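Why I Still Write the Letters
Kuldeep Negi
10/20/20

My mother kept a shoebox of stamps on top of the refrigerator, and when I was a boy I thought every family had one. They were for her letters. She wrote to governors, to parole boards, to judges who had long since stopped sitting, and once to a bishop, always on behalf of somebody she had never met and who was locked up somewhere she had never been. Now and then a reply came back on thick paper with a seal at the top, thanking her for her interest. She saved those too, in a different box, and I have both of them now.

I bring her up because a reader wrote to me after my last column and asked, kindly enough, what I thought I was doing. I had written about clemency for old prisoners, the men and women who went in young and are now well past the age when they could hurt anybody, and I had asked people to sign the petition for Walter Somport. The reader wanted to know whether I had forgotten that there was a victim in his case. I haven't. I have thought about it a good deal, and I would like to answer at more length than a reply card allows, so pour yourself some coffee.
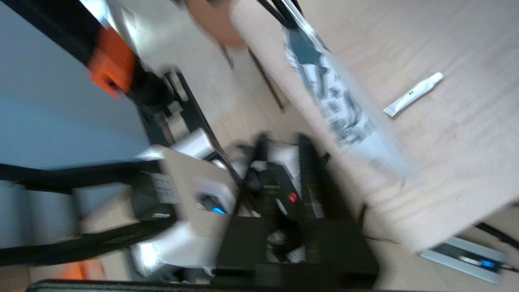 What clemency is for

We talk about clemency as though it were a prize for good behavior, or else a loophole that slick people slip through. I think it is older and plainer than either of those. Somebody long ago understood that a court has to decide on a certain day, with what it knows on that day, and that the day passes and the sentence goes on. The witnesses grow old. Laws get rewritten for the people who come after. The prisoner turns into somebody else, or at least into a slower and quieter version of himself, and the court that sent him away has no easy way to take another look. So we gave one person the power to look again, and we put that person in an office where the voters could find him.

Our trouble is that the power has rusted. In our state the application runs to 12 pages, and it asks for things a man of seventy-odd is unlikely to have in his cell, such as the present address of his trial lawyer. Mr. Somport's lawyer has been dead for years. His niece wrote "deceased" in the box and the form was returned as incomplete! She sent it again with a copy of the obituary, and as far as I know it is sitting in a tray with the others. There were 622 in that tray when I asked in April. The young man on the telephone was very polite and told me the office had 2 people to read them.

I don't blame those two. I have pictured them often, reading one life after another and trying to fit each into a paragraph for somebody busier. But you can't call it mercy if it depends on whether a tired person gets to the bottom of a pile before the winter. Some of the people in that pile have died while waiting, and their families found out how the matter was decided by getting a letter that said it was closed.

About the victims

Now to my reader's question, which deserves a straight answer. The family in the Somport case has not spoken in public, and I am not going to guess at what they feel. I have sat with other families, though, over a lot of years and a lot of kitchen tables. Some of them want the man to stay where he is until he dies, and they have told me so while passing me the sugar, and I never once thought less of them. Others had stopped thinking about him at all and were upset mainly at being asked. One woman, a retired school nurse I will call Mrs. Vashisht, went to the hearing herself and spoke in favor of release. She told me afterward that she hadn't forgiven anybody. She had simply done the arithmetic on his age and hers and decided she didn't want to spend any more of her own time on it.

I don't think there is one lesson in that. I do think the families ought to be heard first, and early, with somebody sitting beside them who knows the building and where the restroom is. What they get at present is a form letter with a hearing date on it, sometimes a week before the hearing. If you believe, as my reader does, that those of us who ask for clemency don't care enough about victims, then I would ask you to help me fix that part too. I would be glad of the company. 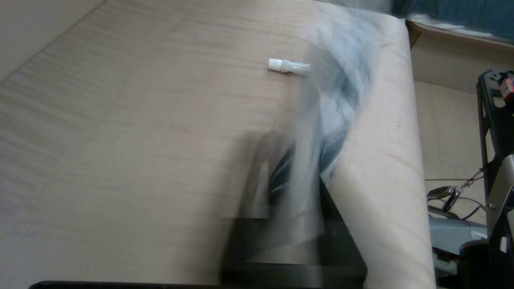 What I would change

Hire more readers, to begin with. It is the dullest suggestion in the world and I make it every year. Put a clock on the process, so that an application gets a yes or a no within a set number of months, and let the reasons be written down where the family and the prisoner can both read them. A "no" with reasons is a hard thing to open, but a person can at least do something with it. Silence just wears people down.

Then I would take the oldest cases first. When a person has served decades and can't climb a flight of stairs, I would like the question turned around, so that the state has to say why he should stay. I know that makes some of you uneasy, and it ought to be argued about out loud, by legislators with their names attached. Our own Representative from the Flerell district has promised a bill for two sessions running. I have her telephone number, and so does anybody who cares to look it up.

The petition for Mr. Somport has over 3,000 names on it now, most of them from within our own county. The ladies at the Gritero Street church have a paper copy at the back table for anyone who would sooner use a pen. You don't have to agree with me about everything to sign it. You can think he was guilty, as I do, and think the sentence was fair on the day it was given, as I also do, and still believe that someone with the authority to look again should sit down and do it.

My mother got one letter that was different from the rest. It was a single page from a man in another state, in pencil, telling her that he was home and that his sister had made him a pie. He didn't say what kind, and she wondered about it for years. I wrote to the governor again this morning, and I used one of her stamps plus enough new ones to make up the postage.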